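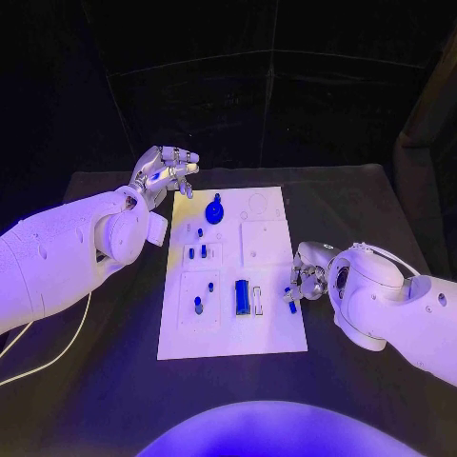

# Montar un tablero de encaje con piezas azules

Esta guía explica cómo preparar y usar un tablero blanco con piezas azules que se colocan en sus huecos. Sigue las notas de taller de Katia Villa, con algunos cambios en el orden de los pasos.

## Material

- Un tablero blanco rectangular con contornos y huecos
- Piezas azules y paneles blancos
- Una mesa estable, mejor oscura
- Una bandeja para las piezas sueltas
- Una lija fina

## Preparar la mesa

1. Coloque el tablero plano, centrado, a unos 30 cm del borde de la mesa.
2. Compruebe que no se mueve al apoyar la mano. Si resbala, ponga debajo un paño o una lámina de goma.
3. Pase un pincel seco por los huecos. El polvo del fondo deja las piezas levantadas.

El contraste entre el tablero y la mesa ayuda a localizar las piezas que caen fuera.
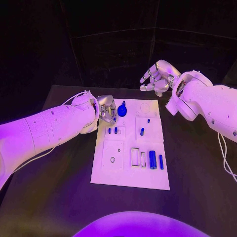 **¿Hay que empezar por las piezas pequeñas?**

Conviene dejarlas para el final. Las grandes sirven de referencia y las pequeñas se desplazan con facilidad al trabajar a su lado.

## Colocar las piezas

1. Pruebe cada pieza sobre su contorno sin apretar.
2. Baje los cilindros en vertical. Si uno entra inclinado, sáquelo del todo y vuelva a empezar.
3. Asiente las placas por un lado y después por el contrario.
4. Pase el dedo por encima para notar si alguna sobresale.

Si una pieza roza, lije solo el canto, 3 pasadas como mucho, y vuelva a probar. Hiu-tung Fu prefiere lijar el hueco, pero es más difícil corregirlo después.
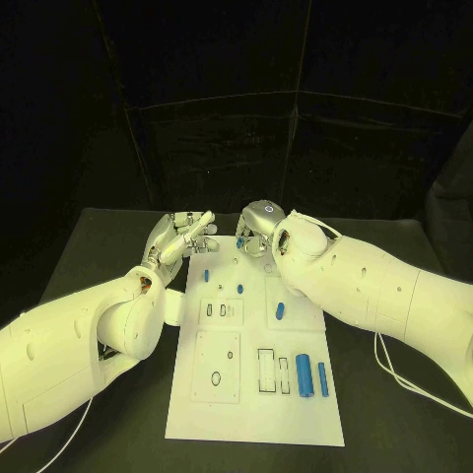
Para desmontar se sigue el orden inverso: primero las piezas pequeñas, luego los cilindros y al final las placas. Tire siempre hacia arriba, sin girar. Un montaje completo lleva 60 minutos la primera vez, y bastante menos cuando ya se conocen los huecos.

Guarde el tablero en horizontal y las piezas en una caja aparte, con la lista de medidas dentro.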